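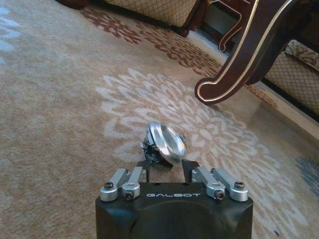 Area rug

An area rug is a textile floor covering that occupies part of a room and is not fixed to the floor. It differs from wall-to-wall carpet, which is cut to the room and fastened at the edges. In a living room the rug usually defines the seating group.

Placement

Two arrangements are common. In the first, all the furniture stands on the rug. In the second, only the coffee table and the front legs of the seating do. The furniture maker Rendico advises leaving 40 centimeters of bare floor between the rug and the wall in either case.

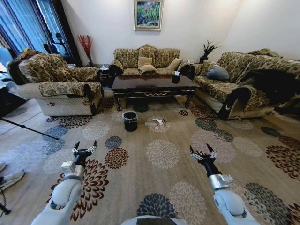 Pattern governs how readily a rug shows soil and litter. Small, dense repeats hide crumbs and lint, while large motifs on a plain ground leave open areas where debris stands out. On a beige rug with round, chrysanthemum-like flowers in navy, slate blue, rust brown and cream, crumpled white and pinkish scraps are easy to find against the darker petals and harder to find against the cream. A small wastebasket near the coffee table shortens the distance that used tissues must be carried. A dark liner conceals its contents but also makes it harder to judge how full it is.

Care

Loose items are picked up by hand before vacuuming. Paper can block the hose, and hard metal objects can damage the brush roll. Fringed edges are vacuumed with suction only. In a household cleaning manual issued at Plallbridge, Zdislava Štěpánek recommends turning the rug end for end every 2 years to even out wear and fading.

See also: Carpet; Coffee table; Damask; Rug pad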